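About us

Hello, and thanks for clicking through! I'm Réka Kerekes and I run Cundine, a small olive oil business that began with one bad bottle and a fair amount of sulking.

The bad bottle first. Years ago I bought an expensive "extra virgin" oil as a present for my old boss, Godelieve Leemans, who is the fussiest cook I know. She poured a little into a glass, sniffed it, and asked me very kindly whether I'd kept it next to the cooker. I hadn't. It was simply old oil with a posh label, no harvest date anywhere on it, and it smelled like wax crayons. I was mortified! I went home and tasted every bottle in my cupboard, and most of them weren't much better.

So I started reading, then writing to growers, then visiting them, and by the end of that I had 12 tins of fresh oil in my hallway and friends asking if they could have one. We've been selling it properly ever since.

There are four of us now. Atif Swati does the buying with me and has a far better nose than mine (he can pick out a tired oil from across the room, or says he can). Gerrit Verschueren looks after packing, deliveries and the van. Ravinder Grewal answers your emails and teaches our tasting evenings, and if you've ever had a long reply about why your oil has gone cloudy in the cold, that was Ravinder. It's fine, by the way – leave it in a warmer room and it clears.

We buy from 11 growers, all of them people we've met, and we only take oil from the latest harvest. Each tin carries the harvest month, the olive variety and the name of the mill. If a grower blends two varieties we put both on. If we haven't got a date, we don't sell it, and yes, that has meant running out more than once. Sorry to everyone who wanted the peppery green one last May.

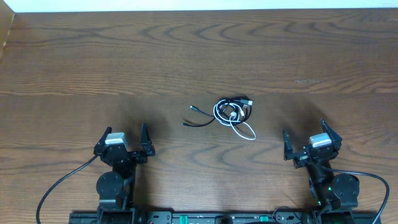 A wooden tabletop with plenty of grain.

People often ask what "extra virgin" is supposed to mean. Put simply, the oil has been got out of the olives by mechanical means, without chemical treatment, and has to pass both a lab test and a tasting panel. The lab part looks at things like acidity. The tasting part looks for faults, and there should be none, plus at least some fruitiness. The trouble is that oil changes. A bottle can pass when it's filled and be well past its best after a long spell under shop lights. We use tins for that reason, and we keep them somewhere dark and cool until they go out to you.

We also send samples from each delivery to an outside lab, Skostico, before anything goes on sale. You're welcome to see the results for your own batch – just email us the number on the base of the tin and Ravinder will send them over. There's a fair bit of chemistry in them, so do ask if a line makes no sense. I had to ask about most of it myself the first time.

Our tasting evenings came about because Godelieve told me I ought to do them, and I still do more or less what she tells me. We try six oils, one of them deliberately rancid, and it's lovely watching people's faces when they recognise it from home! Bread comes at the end, when you've tasted everything on its own. Tickets are on the events page and they do go quickly.

Last year we sent out 2,296 tins, which still feels mad to me. About 400 of you have a regular order with us, and you're the reason we can promise growers a fair price before they've picked a single olive. Thank you, truly.

If you've got a question, or a bottle at the back of the cupboard you're not sure about, write to us through the contact page. Refills and returns are handled by Gerrit, and his details are on your delivery note.

Réka

Page last updated Nov 25, 2021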